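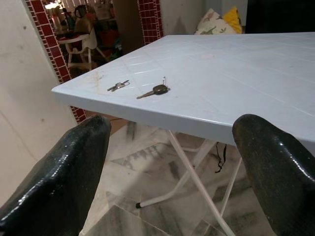 Mesa dobrável de plástico, azul-clara.

Tempo de leitura: 2 minutos

Vaga: assistente de atendimento a famílias e cerimónias (m/f)

A agência funerária Vemard procura uma pessoa para trabalhar na nossa casa de despedida Tuvetti. O início é em julho e o contrato é de 11 meses, com possibilidade de renovação.

Somos uma equipa de cinco pessoas. A casa tem duas salas de velório, uma capela sem confissão e uma pequena copa onde as famílias podem descansar. Recebemos famílias de várias religiões e também muitas que não têm nenhuma, e por isso pedimos a quem trabalha connosco que faça perguntas antes de supor os costumes de cada um.

O trabalho

A pessoa escolhida vai receber as famílias na primeira visita, ajudar no preenchimento dos documentos, preparar as salas antes do velório e acompanhar a cerimónia até à saída para o cemitério ou o crematório. Também atende o telefone e escreve os anúncios de falecimento, que devem ser lidos sempre por um segundo colega antes de serem publicados. A preparação dos corpos não faz parte desta função.

Há um turno de noite por telefone, quatro vezes por mês, pago à parte. Nos outros dias o horário é das 9h às 18h, com fins de semana alternados.

O que pedimos

Português falado e escrito com segurança. Outra língua é muito bem-vinda, em especial o mandarim ou o francês. Carta de condução de categoria B. Não é necessária experiência no setor: eu própria vim da hotelaria e aprendi tudo nesta casa. É necessário, sim, saber estar calado junto de uma pessoa que chora, e conseguir levantar e arrumar cadeiras, coroas de flores e outro material de peso médio.

O que oferecemos

Formação de 14 dias ao lado de um colega experiente, fato de trabalho fornecido e limpo pela empresa, subsídio de refeição e uma conversa mensal com a psicóloga do gabinete Kurup, que é confidencial e conta como tempo de trabalho.

Como responder

Envie o currículo e uma carta de uma página no máximo, escrita por si, ou entregue-os em mão na receção. A carta pode ser simples. Gostava de ler nela por que razão este trabalho lhe interessa e em que dias não pode trabalhar. Respondemos a todas as candidaturas, também quando a resposta é negativa.

Peiyu Lu
Responsável pelo acolhimento, Vemard

Publicado em 8 de abril de 2023

Este site utiliza cookies para melhorar a sua experiência. Aceitar | Recusar | Definições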